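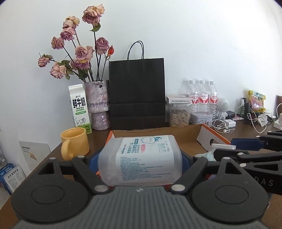

The planner had a name, Ladance, and by October it also had a reputation.

"It's thinking," said Mesfin.

"It's replanning," said Abrehet, who had written the part that did the thinking and resented the word. Her console said grasp candidate 1326, rejected, collision with flowers.

"Flowers don't collide. They yield."

"Tell that to the cost map. Every petal in there is a wall."

Mesfin changed the clearance from 15 millimeters to 3. Candidate 1327 was rejected, collision with milk. He put it back to 15 and signed the commit as Benedikt, who was on vacation and could defend himself later.

At four o'clock Ladance announced a valid path to the canister. It went over the mug, behind the vase and, for a short stretch, through the wall.

"Confidence?" asked Mesfin.

"Very high."

"Higher than yours?"

Abrehet opened a new ticket, titled it "Wall," and assigned it to Benedikt.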